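Search products, articles, spare parts
Search

Plolix Wall Paint, Interior Matte, for Kitchens and Hallways

May. By the Clelon product desk

Plolix is a water-based interior paint with a matte finish. It is intended for walls and ceilings which are used every day: kitchens, hallways, children's rooms, stairwells. It can be washed with a soft sponge after it has cured. Please read the section about curing before you wash it, as this is the point where most of the questions to our office come from.

Base and colors

The paint is supplied in a white base and in a clear base. From these two bases we mix 1,182 colors on the tinting machine in our Zepeda store. Light colors are made from the white base and very deep colors from the clear base. The price of the deep colors is higher, because they need more pigment.

If you have a color from another maker, bring a piece of it to the counter, not smaller than a playing card. We can measure it and find the nearest color in our system. A match from a phone picture is not possible. Tinted paint cannot be returned, so we recommend to buy the sample pot first and to paint it on a sheet of thick paper, which you can move from one wall to another during the day.

Preparing the wall

The wall has to be clean, dry and firm. Old gloss paint should be sanded until the shine is gone. Kitchen walls must be washed with a degreaser, and then one more time with clear water. Holes are filled with Cokell fine filler and sanded flat when the filler is hard.

New plaster drinks very much water from the paint. For this reason the first coat on new plaster should be thinned with up to 5 percent clean water. Do not thin the second coat. On stains from water, smoke or felt pen, use the Cokell blocking primer first, otherwise the stain will come back through the paint.

Application

Stir the paint well, from the bottom, with a flat stick. Shaking is not enough. If you have more than one can of the same tinted color, mix them together in a bigger bucket before you start, so the wall does not change its color in the middle.

Cut in the corners and edges with a brush, then fill the surface with a roller while the edges are still wet. A roller with a medium nap is suitable for most walls. For rough plaster take a longer one. Do not press the roller to get the last paint out of it, because this leaves lines which are visible in side light.

Two coats are usual. Over a dark color you may need a third one. Leave four hours between the coats at normal room temperature, and longer when the room is cool or damp.

Curing

The paint is dry to the touch in one hour. It is washable after 72 hours, and fully hard after four weeks. During the four weeks you can use the room normally, but do not put tape on the wall and do not push furniture against it.

Buckets and storage

For decanting we sell open plastic containers in different sizes. Pour only the amount you need for one hour and keep the main can closed. 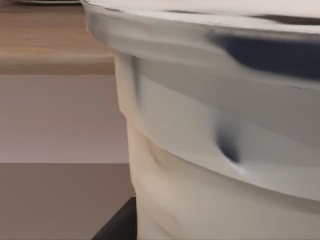 White plastic container with rolled rim, close view.

Rinse the container before the paint dries in it. Paint which has dried on the wall of a bucket comes off in small flakes and falls into the next color. Leftover paint keeps well in a tightly closed can, in a place without frost. Write the name of the room and the color code on the lid.

Ordering

Cans are available at the counter and by delivery. For orders above 300 dollars the delivery is free inside our area. For large jobs please call before noon, so that all cans can be tinted from the same batch of base.

Reader comments (3)

hallway_again
Used the white base untinted for a ceiling. Covered fine in two coats, but it does spatter if you roll fast. Cover your floor.

MapleStreet2
Can it go over wallpaper? Ours is the woodchip type and I really don't want to scrape it.

Clelon product desk
Yes, if the paper sits firmly on the wall. Check the seams first and glue any loose ones. Try a small corner and look at it the next day for bubbles.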